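カテゴリー:くらしと条例/インタビュー

「自転車のヘルメットの話だけで、こんなに人が集まるなんて!」。サビーナ・ガジさんは開口一番、うれしそうに声を弾ませた。グッルビー町で検討が続く自転車安全条例案。その下書きに住民側から加わった一人である。

条例案の柱は、夜間の無灯火への指導強化と、通学路での一時停止の徹底だ。昨年10月に始まった署名には2125人が名前を寄せた。「目標は500人だったんですよ。ピニェイロ地区の坂道を下ってくる自転車が怖い、という声が本当に多くて」

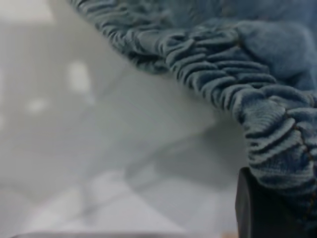
ギャザーの寄ったデニム地

ガジさんが一番力を込めて話すのは罰則のことだ。最初の案では、いきなり過料を科すことになっていた。「一回目は注意書を渡して、講習を受けてもらう。二回目からが過料。そこは譲りませんでした。中学生が乗るものですから」 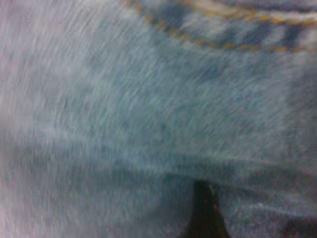 講習は80分。元教習所のグリラネル会館を借り、夕方にも開く予定だという。警察官が一方的に話す形にはせず、実際に交差点の模型を使って、車の運転席から自転車がどう見えるかを体験してもらう。「これがもう、面白いんです。私も試して、死角の広さに声が出ました」

反対意見にもよく耳を傾けてきた。配達業者のミンポルトからは、停止箇所が増えると時間どおりに回れないという指摘があった。現地を一緒に走り、対象の交差点を二つ減らした。
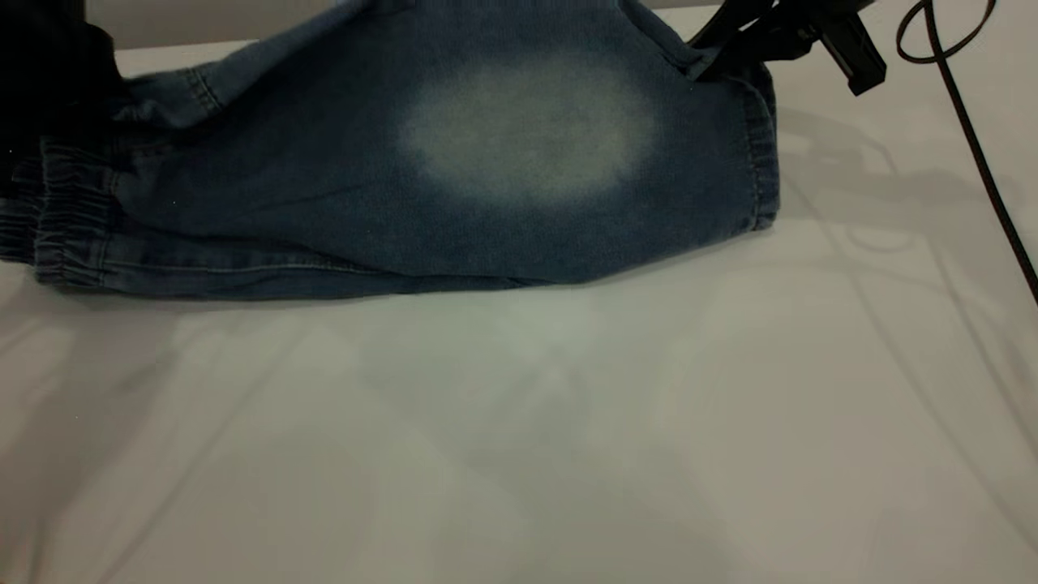

「走ってみたら、確かに見通しのいい角なんですよ。地図だけで決めていたら気づかなかったでしょうね」とガジさん。代わりに、橋のたもとの標識を大きくする項目が加わった。

議会での審議はこれからだ。ライトの購入補助を入れるかどうかで、議員の意見はまだ割れている。「補助はぜひ入れてほしい。暗い道で光が一つ見えるだけで、運転する側は全然違いますから」
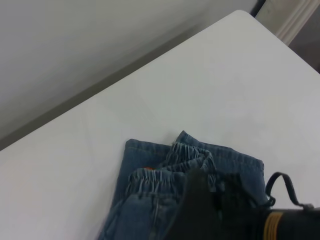 傍聴席は先着順で、前回は廊下まで人が並んだ。ガジさんは次回も朝から行くつもりだそうだ。「条文って、読み始めると楽しいんです。『車両等』の『等』に何が入るのか、それだけで一晩話せますよ」

(2013年3月15日)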